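Power strip

A power strip is a block of electrical outlets joined to a length of flexible cord, used to supply several appliances from a single wall outlet. In Australia the usual term is power board, while power bar is common in Canada. Most models are long and narrow, with the outlets in one row, although shorter blocks and cubes intended for desks and bedside tables are also sold.

Construction

The body of a household power strip is normally a moulded plastic shell in two halves. Inside, metal strips run the length of the block and carry the active (or live), neutral and earth connections to each outlet. The cord enters at one end through a strain relief, a flexible sleeve that limits bending where the cord meets the shell and keeps a tug on the cord from reaching the internal connections. Ribbed sleeves bend more evenly than solid ones.

Many models add a switch, either one for the whole block or one beside each outlet. An overload cut-out is fitted to many boards and disconnects the supply when the combined load goes over the rated current. Surge protection is a separate feature and is not present in every power strip.

White and black were for a long time the standard colours. Pastel finishes became more common as smaller strips moved out from behind furniture and on to desks and benchtops, where they are often matched with coloured chargers and cables.

Use with USB chargers

Phones, earphones and other small devices are charged through a USB charger, a plug-in adaptor that converts mains electricity to low-voltage direct current. Chargers of this type may have a USB-A port, a USB-C port or both. A squarish charger can cover part of the neighbouring outlet, and strips meant for desk use sometimes have their outlets spaced more widely or turned at an angle to make room.
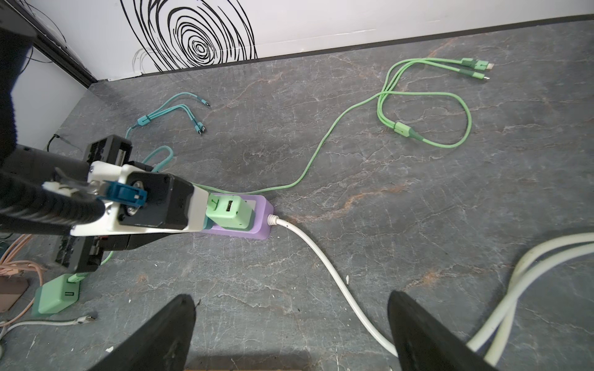
A pale purple power strip with a mint-green USB charger plugged in. A light green multi-head charging cable lies on the same surface.

A multi-head cable divides into several leads with different connectors, so that one port can serve devices of different kinds. The available current is shared when more than one device is connected, and charging is slower as a result.

Safety

The total load on a power strip should stay below the rating marked on its body. Heaters, kettles and clothes dryers are better plugged directly into the wall. Plugging one strip into another – sometimes called piggybacking or daisy-chaining – makes it easy to overload the first and is generally advised against.

Cords should lie flat and uncovered, away from sinks and walkways. A cord that is tightly coiled or run under a rug cannot shed heat well. Strips with cracked shells, scorch marks, loose outlets or a split strain relief should be taken out of use. Dust is wiped off with a dry cloth after the strip has been unplugged at the wall.

See also

Extension cord
Surge protector
USB charger
Cable management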